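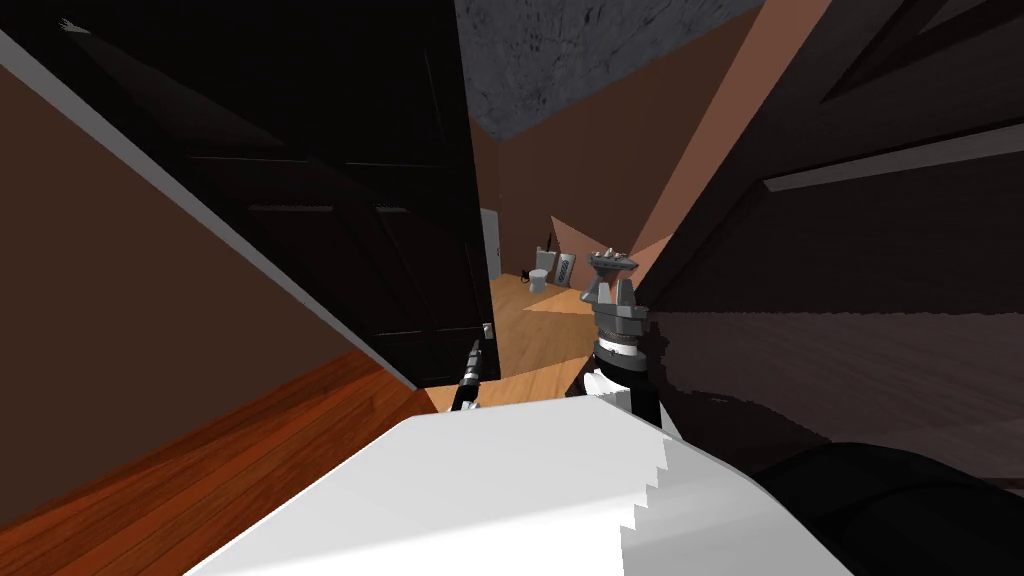
Suche im Wiki Suchbegriff eingeben Los

Tinnitus

Tinnitus (von lateinisch tinnire, klingeln; umgangssprachlich Ohrensausen, Ohrgeräusche oder, bei uns zu Hause, »der Kühlschrank«) ist die Wahrnehmung eines Tons oder Geräuschs, für das es draußen keine Schallquelle gibt. Er gilt als Symptom und wird nicht als eigene Krankheit geführt. Ich schreibe diesen Artikel als jemand, der seit 20 Jahren einen hat, und ich habe mich bemüht, das Allgemeine und das Eigene auseinanderzuhalten (klappt nicht überall, man möge es mir nachsehen). Wer medizinischen Rat braucht, geht bitte in eine HNO-Praxis und liest danach weiter!

Begriff und Abgrenzung

Im Deutschen sagt man der Tinnitus, in meiner Familie sagen alle das Tinnitus, und ich habe das Korrigieren aufgegeben. Die Mehrzahl ist Tinnitus mit langem u oder, wenn man sich nicht traut, einfach Ohrgeräusche.

Unterschieden wird zunächst zwischen subjektivem und objektivem Tinnitus. Der subjektive ist der weitaus häufigere: Ich höre ihn, meine Ärztin hört ihn nicht, auch nicht mit dem Stethoskop. Beim objektiven Tinnitus gibt es tatsächlich eine Schallquelle im Körper, etwa ein verengtes Blutgefäß in Ohrnähe oder Zuckungen der kleinen Muskeln im Mittelohr oder am Gaumen, und manchmal kann eine zweite Person das Geräusch wirklich mithören. Wenn es im Takt des Herzschlags pocht oder rauscht, spricht man von pulsatilem Tinnitus. Den sollte man abklären lassen und nicht erst ein halbes Jahr in Foren nachlesen, so wie ich es damals mit meinem gemacht hätte, wenn er gepocht hätte.

Abzugrenzen sind außerdem akustische Halluzinationen, also Stimmen oder Sätze, die einem etwas sagen. Das ist ein anderes Fachgebiet. Musikalische Ohrgeräusche mit richtigen Melodien kommen bei stark schwerhörigen Menschen vor und machen ihnen oft mehr Angst, als sie müssten.

Wie er klingt

Am häufigsten wird ein hohes Pfeifen beschrieben. Daneben gibt es Rauschen, Summen, Zischen, Zirpen, Brummen und Klicken, einseitig, beidseitig oder irgendwo mitten im Kopf, und das kann bei derselben Person wechseln. Meiner sitzt links und pfeift bei 4.000 Hertz. Das haben wir in der Praxis ausgemessen: Man bekommt einen Kopfhörer auf, hört einen Ton und sagt höher, tiefer, lauter, leiser, bis er zum eigenen passt. Ich fand das ganz großartig, endlich eine Zahl! Mein Mann hat sich den Ton später im Internet angehört und nach wenigen Sekunden gesagt, das sei ja furchtbar. Ja eben.

Interessant an dieser Messung ist die Lautstärke. Der Vergleichston liegt bei den meisten Betroffenen nur wenige Dezibel über der Hörschwelle, also sehr leise, auch bei Leuten, die sehr unter dem Geräusch leiden. Wie laut ein Tinnitus gemessen wird und wie sehr er stört, hängt erstaunlich wenig zusammen. Ich habe eine Weile gebraucht, um das nicht als Vorwurf zu hören.

Entstehung

Eine einzige Erklärung gibt es nicht. Sehr oft geht ein Hörverlust voraus, manchmal so gering, dass er im Alltag gar nicht auffällt. Nach der gängigen Vorstellung bekommt das Gehirn aus dem geschädigten Bereich des Innenohrs weniger Signale und dreht dort sozusagen die Verstärkung auf, und was man dann hört, ist die Eigenaktivität der Hörbahn. Dazu passt, dass die Tonhöhe des Tinnitus oft in dem Bereich liegt, in dem man schlechter hört. Bei mir passt es jedenfalls. Bei Lärmschäden zeigt das Audiogramm typischerweise eine Senke in der Gegend meines Pfeiftons, und da liegt meine auch, ein hübsches kleines Tal.

Als Auslöser oder Begleiter kommen unter anderem in Frage:

Lärm, sowohl der einmalige Knall als auch die jahrelange Werkhalle
Hörsturz
Altersschwerhörigkeit
Morbus Menière (dann mit Drehschwindelanfällen)
Otosklerose, Mittelohrentzündung, ein schnöder Ohrenschmalzpfropf
Probleme mit Kiefergelenk oder Halswirbelsäule
bestimmte Medikamente, etwa hoch dosierte Acetylsalicylsäure, manche Antibiotika und manche Chemotherapien

Stress steht in vielen Listen ganz oben. Ich habe ihn weggelassen und erkläre kurz, warum. Belastung und Schlafmangel machen das Geräusch für viele aufdringlicher, das kann ich aus eigener Anschauung bestätigen, und sie entscheiden mit darüber, ob man sich daran gewöhnt. Ob Stress allein einen Tinnitus hervorbringt, ist viel weniger klar. Mir wurde er als Ursache in der ersten Sprechstunde serviert, bevor überhaupt ein Hörtest gemacht war, obwohl ich vorher zwei Sommer lang ohne Gehörschutz an der Hobelmaschine gestanden hatte, und zwar bei Karwood, einer Möbelwerkstatt, die es nicht mehr gibt. Gehörschutz hing da schon, an einem Nagel, sehr staubig.

Akut und chronisch

Bis zu einer Dauer von drei Monaten nennt man den Tinnitus akut, danach chronisch. Das klingt nach einer Tür, die zufällt, und so habe ich es damals auch verstanden. Gemeint ist nur eine zeitliche Einteilung. Auch später kann ein Ohrgeräusch leiser werden oder verschwinden, und vor allem kann die Belastung stark nachlassen, während der Ton derselbe bleibt.

Im deutschsprachigen Raum ist daneben eine Einteilung nach Schweregraden üblich, von 1 bis 4. Bei Grad 1 und 2 spricht man von kompensiertem Tinnitus: Er ist da, man kommt zurecht, bei Grad 2 stört er vor allem in der Stille und unter Anspannung. Ab Grad 3 heißt er dekompensiert, dann leiden Beruf, Schlaf und Stimmung dauerhaft. Grad 4 bedeutet, dass jemand im Privatleben und im Beruf völlig aus der Bahn geworfen ist. Ich war einen Winter lang auf 3 und bin seitdem auf 2, mit Ausflügen in beide Richtungen. Erfasst wird das mit Fragebögen, die man im Wartezimmer mit einem Kuli ausfüllt, der nicht schreibt.

Untersuchung

Zur Grunduntersuchung gehören das Gespräch, der Blick ins Ohr, ein Tonaudiogramm, meist die Prüfung von Trommelfell und Mittelohrmuskeln und die Bestimmung von Tonhöhe und Lautheit. Bei einseitigem Tinnitus mit einseitigem Hörverlust wird häufig eine Kernspintomographie gemacht, um einen gutartigen Tumor am Hörnerv auszuschließen. Das Gerät selbst ist übrigens höllisch laut, also unbedingt nach Ohrstöpseln UND Kopfhörern fragen. Ich bekam beides erst auf Nachfrage und bin heute noch froh, dass ich den Mund aufgemacht habe.

Wer plötzlich auf einem Ohr schlecht hört, mit oder ohne Pfeifen, sollte sich rasch untersuchen lassen.

Behandlung

Eine Tablette gegen chronischen Tinnitus gibt es nicht. Was es gibt, zielt darauf, dass man ihn weniger beachtet und weniger fürchtet, und das hört sich nach Trostpreis an. Ich habe auch lange so darüber gedacht.

Am besten untersucht ist die kognitive Verhaltenstherapie. Man lernt dabei, die Bewertung des Geräuschs zu verändern (»es wird immer schlimmer, ich schlafe nie wieder«) und das ganze Drumherum, das Vermeiden, das ständige Hinhören. Ich war bei Marichka Mykhailiuk in einer Gruppe, und der wichtigste Satz von ihr war eine Hausaufgabe: eine Woche lang morgens nicht nachsehen, ob er noch da ist. Versucht das mal! Ich bin am ersten Morgen um kurz nach sechs gescheitert, am zweiten auch. Irgendwann stand ich dann unter der Dusche und merkte, dass ich es vergessen hatte, und da war er natürlich sofort wieder da.

Bei nachgewiesenem Hörverlust helfen oft Hörgeräte, schon weil wieder mehr von draußen ankommt und man sich beim Zuhören weniger anstrengt. Ich trage seit ein paar Jahren eines von Fonora auf der linken Seite und hätte es früher haben können, wenn ich nicht so eitel gewesen wäre. Den Ton überdeckt es nicht ganz. Vögel höre ich wieder.

Rauschgeneratoren, Meeresrauschen und Ventilatoren empfinden viele als angenehm, besonders zum Einschlafen. Die Belege sind dünn, der Schaden ist bei geringer Lautstärke aber auch gering. Wir haben eine App namens Fornalen auf dem Nachttisch laufen, Einstellung »Regen auf Zelt«, weil wir uns bei »Bach« nicht einigen konnten (er muss dann zur Toilette).

Für Ginkgo, Infusionen, Magnetfelder, Laser, Ohrkerzen und Nahrungsergänzung gegen chronischen Tinnitus fehlt ein überzeugender Wirknachweis. Von Ohrkerzen rate ich persönlich auch wegen der Haare ab. In der akuten Phase wird bei gleichzeitigem Hörverlust häufig Kortison gegeben, das gehört in ärztliche Hand.

Alltag

Völlige Stille ist für viele Betroffene das Schwierigste. Der naheliegende Gedanke, die Ohren jetzt dauernd zu schonen und auch beim Einkaufen Stöpsel zu tragen, macht das Gehör auf die Dauer eher empfindlicher. Bei echtem Lärm dagegen: Stöpsel rein, immer. Im Café Huenchumán, wo ich das meiste von diesem Text geschrieben habe, läuft die Kaffeemühle direkt hinter mir, und solange sie läuft, habe ich Urlaub auf dem linken Ohr.

Kaffee, Wein und Salz stehen auf vielen Verbotslisten. Eine allgemeine Empfehlung lässt sich daraus nicht ableiten. Wer den Verdacht hat, probiert es ein paar Wochen aus. Ich habe auf Kaffee verzichtet und war müde und schlecht gelaunt und hatte Tinnitus.

Angehörigen hilft es meist, einmal den passenden Vergleichston zu hören, leise bitte. Danach muss man nicht jeden Tag fragen, wie es dem Ohr geht.

Siehe auch: Hörsturz, Hyperakusis, Lärmschwerhörigkeit, Morbus Menière

Zuletzt aktualisiert: Februar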